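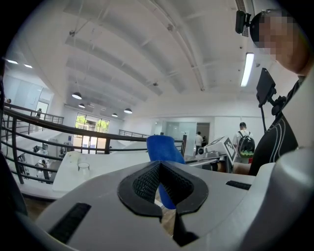 Up on the mezzanine with the hand-held gripper, little glass cup on the table.

So my arm is sore and I blame the cup! I've been learning to teach a robot by hand this month, meaning I hold the gripper myself, do the job myself (pick up, move over, put down) and the recording of all that is what the robot learns from later. Karla Barrera got me into it. Her target for the cup task is 200 good runs, and she throws out any where I rush the letting-go part, so by lunch I had 100 saved and a pile of rejects.

The first thing I had to unlearn was being clever. I kept twisting my wrist to sneak in from the side, which feels totally natural until you remember the arm back at Cudeo can't bend like that. Slow and a bit boring is what she wants. Squeeze, wait a beat, lift.

I did try the remote control setup too, for 2 whole hours, and wow, I'm bad at it. You steer from a chair and everything lags just enough to make you second-guess yourself. Give me the gripper any day, sore arm and all. Plates are next, and Karla is already talking about 400 runs.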